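Stonberg Mending Circle
Home What We Do Come Along Pattern Shelf Contact
Search this site... Go

Wanted: people with worn-out pants (and a little patience!) 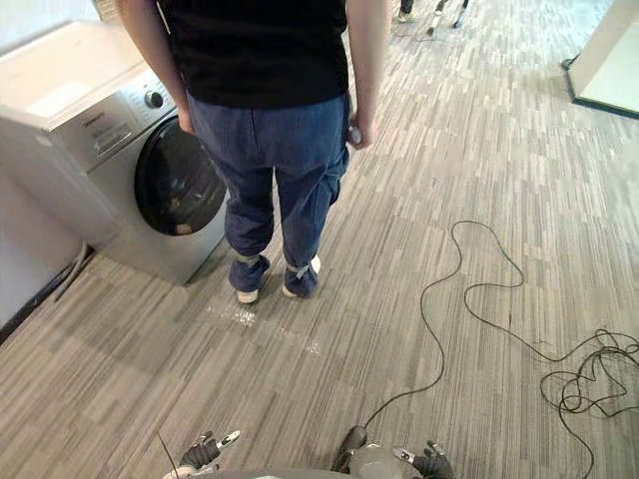
Loose pants with the cuffs strapped in at the ankle.

Hi, I'm Meenakshi Sachdeva, and I want to borrow your pants. Well, you'd still be wearing them, but I'd like to hear all about them for a few months and then help you fix them.

I've been mending clothes for other people for years, mostly out of the back half of a shared workroom on Dovonberg Street, and pants are what I see more than anything else. Hems that got walked on. Knees gone thin. The inside of the thigh worn to a cobweb while the rest of the pair looks practically new. I've patched 563 pairs (I keep a notebook, so I know) and I still can't tell people with much confidence which repairs hold up best in ordinary life. I see the pants when they come in, I hand them back, and mostly that's the last I hear of them.

So I'm putting together a wear diary project and I'm looking for 125 people to take part. At the end I'll write the whole thing up as a plain little mending guide called The Okafor Book, after the lane where I learned to sew, and everyone who takes part gets a printed copy.

What you'd be doing

You pick two pairs of pants that you wear a lot. Work pants, sweatpants, jeans, the baggy ones you put on the second you get home, I want all of them. They need to have something wrong with them already, or be clearly on their way. You bring them in and I take a look, we talk about how you'd like them fixed, and then one pair gets repaired by me and the other gets repaired by you, with me sitting next to you. Please don't panic at that part! If you can thread a needle we're fine, and if you can't, I have a gadget for it and it takes a minute to learn.

After that you take them home and wear them exactly as you normally would. Once a week you fill in a short page: how many days you wore each pair, what you were doing in them, how they were washed and dried, and anything that's gone scratchy, stiff, loose or strange. Most weeks it should take less time than making a cup of tea. The diary runs for 4 months, starting in July, and there's one visit in the middle and one at the end so I can look at the stitching.

Who I'm looking for

Grown-ups, 18 and up, living close enough to get to Stonberg for the visits. Past that I'd like as big a mix as I can get. I'd especially love to hear from:

People who kneel for a living, or for fun. Floor layers, gardeners, preschool teachers, anybody with a toddler.

Cyclists, and anybody else who straps, rolls, tucks or clips their cuffs. Cuffs that get cinched in the same place day after day are a real puzzle of mine. I have theories about where the fabric gives out first and I'd like to find out if I'm wrong.

Tall people and short people. If you've never once bought a pair that was the right length, I want your hems.

People who use a wheelchair or sit for most of the day. Wear shows up in different places and the mending books I own barely mention it.

People who hate sewing. I mean it. If a repair only works for someone who enjoys it, I'd like the book to say so.

You don't need any experience and you don't need a sewing machine. All the hand sewing supplies are on me.

What you get

Two mended pairs of pants, obviously. A small kit to keep, with needles, thread, a thimble and a bag of patches in sensible colors. Your copy of the book. And a Busent bus pass to cover your visits, if you come by bus. I can't pay a fee for your time, and I'd rather say that up front than have you find out on page three of a form.

What I do with your diary

I read it, I type it up, and I take your name off it. If I want to quote something you wrote I'll ask you first, and you can say no without giving me a reason. You can drop out whenever you like and keep the kit. I may ask to photograph the repairs, close up, and that's your choice too.

A few things I can't take

Leather, anything waterproof with taped seams, and anything that belongs to your employer unless they've told you in writing that it's okay. Please wash the pants before you bring them in, pockets empty. (I once ran a seam ripper into a very old cough drop.)

How to sign up

Send me a note through the Contact page with your name, a daytime phone number, and a few lines about the two pairs you have in mind. Tell me what they are, how long you've had them, and where they're going. Pictures are nice but you don't have to send any. If you need a ground floor room, an evening visit or somebody to read the diary page aloud to you over the phone, put that in and we'll sort it out between us.

I answer messages in the morning before the workroom opens at nine, so give me a couple of days. If all the places are taken I'll start a waiting list, and people on it will be asked first when somebody drops out.

Meenakshi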